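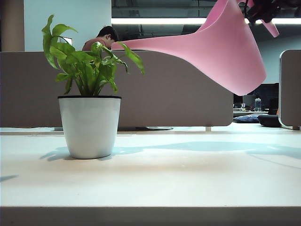 **grolach_bench:** What gripper force limit do you set for holding a thin plastic handle on a home-built arm?

**vuv_axis:** Start at the lowest current that holds the full load without slip, then add a small margin. On my Vuvberg gripper that is 280 mA at the finger motor.

**grolach_bench:** Thanks. The load changes as a can empties. Do you scale the current down during the pour?

**vuv_axis:** No. Constant current. Scaling adds a failure mode and saves nothing.

**treloar6:** Disagree. Constant current at full-load value creeps the handle if it's soft plastic. I logged 3000 cycles on a Treloar wrist and the handle had a visible flat by the end. Ramp it.

**vuv_axis:** What finger pads?

**treloar6:** Bare printed PETG.

**vuv_axis:** Then you measured the pads. Put 6 mm silicone on them and repeat.

**treloar6:** Silicone lets the can swing on the pitch axis. Spout tip wanders. With a long spout that matters more than a dent in the handle.

**pakovex_user:** Wander is mostly wrist acceleration. Cap it during tilt and leave the pads alone. The Pakovex firmware has separate limits for joint 5 and joint 6, in the motion tab.

**grolach_bench:** Mine only exposes a global limit. I'll try silicone at 280 first and post the slip log.

**treloar6:** Post the pad hardness too.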